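4. Caring for your stainless steel sink

A steel sink is a joy to look after, and two minutes a day keeps it bright!

1. Clear the basin and rinse it with warm water.
2. Put a small drop of washing-up liquid on a soft cloth.
3. Wipe along the grain of the steel — never across it — and work down to the plughole.
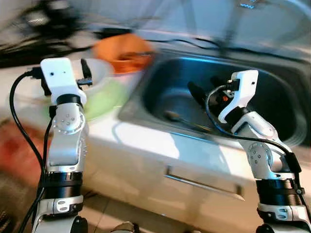

4. Rinse well, then dry with a clean tea towel. Drying is what brings up that lovely shine.

Note: For limescale, lay a cloth soaked in white vinegar over the mark for 15 minutes, then rinse.

Caution: Do not use bleach or wire wool. Wipe splashes off the white worktop straight away, especially tea and curry.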